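Can a robot do my chores yet? Your questions, my answers

I've been following home and workshop robots for 4 years now, and my inbox fills up with the same handful of questions. So I've put them on one page!
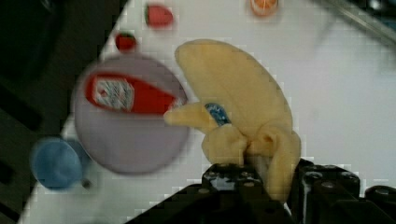
A plush banana in the gripper, with the plate and ketchup bottle next to it.

Can a robot clear my dinner table?

Sort of. Picking up one thing and putting it somewhere else is going pretty well these days, especially on a clean white table with good light. Your table after spaghetti night is another story.

Why do they practice with toy food?

Soft toys forgive a bad grip. A plush banana can get squeezed in the wrong spot all day and still be a banana (try that with a real one). They're also awkward shapes, floppy peel and all, so they make decent practice.

What about washing dishes?

Loading a rack, maybe. I watched a Dirumar arm in June put away 12 plates and I was thrilled, even though I could have finished the job and made coffee in the same time. Scrubbing a burnt pan? I wouldn't hold my breath.

And laundry?

Towels, yes, slowly. Fitted sheets, no. I can't fold those either, so I'm not going to be mean about it.

Are shops and factories further along?

Much further! If the same part shows up in the same place, a machine will happily move it all night. The packing line at Charbonneau got through 654 boxes on the shift I visited. Mixed bins, where everything is a different size and lying on its side, still slow things down a lot.

How much does one cost?

The little Prulis tabletop arm I bought was $2,570, and that was without the gripper. Toltano rents theirs by the month, which I'd look at first if you just want to play around.

Should I wait?

If you want help around the house, yes, wait, and get a good dishwasher in the meantime. If you like tinkering, jump in now. I'm having a great time with mine and my kitchen is as messy as ever.

Got a question I missed? Use the contact form and I'll add it when I update the page.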